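3.2 Sorting of glassware into divided trays 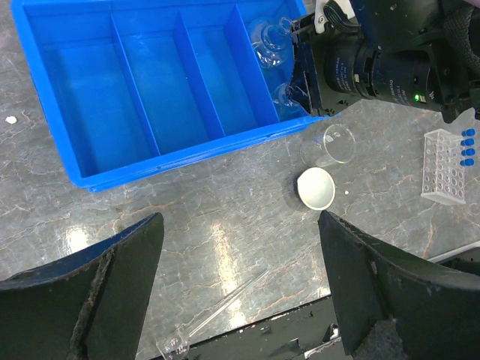

Figure 2. Divided tray on the bench top during sorting.

Storage density in small teaching laboratories is limited less by shelf area than by the shape of the vessels kept on it. Round-bodied flasks take up more room than their volume suggests, and they roll if laid on a flat surface. The Brostton layout therefore assigns each vessel type to one compartment of a shallow tray. In the tray shown in Figure 2, three thin dividers run from the back wall to the front and give four compartments of unequal width; two pieces of clear glassware share the rightmost compartment, one of them a rounded flask lying on its side, while a beaker remains on the bench near the front corner. The widest compartment, at the opposite end, is empty. Filling from one end was the rule in all sessions, and the order of vessel types was fixed by the Lestura list (Section 2.4).

Each session began with a mixed set of 40 vessels and ended when every vessel had been assigned a compartment or set aside as unsuitable. Vessels taller than the tray wall were laid down with the mouth facing away from the front rim. Flat-bottomed beakers could be stored upright if they did not prevent the tray above from being stacked. A compartment was recorded as full when a further vessel of the same type could not be added without glass resting on glass.

Across the July sessions, 11 vessels were set aside, most of them beakers whose spouts caught on a divider. Moving a divider would have solved this in several cases, but the spacing was held constant to allow comparison with the Yap layout. Breakages were logged separately and are not included in the density figures given in Section 4.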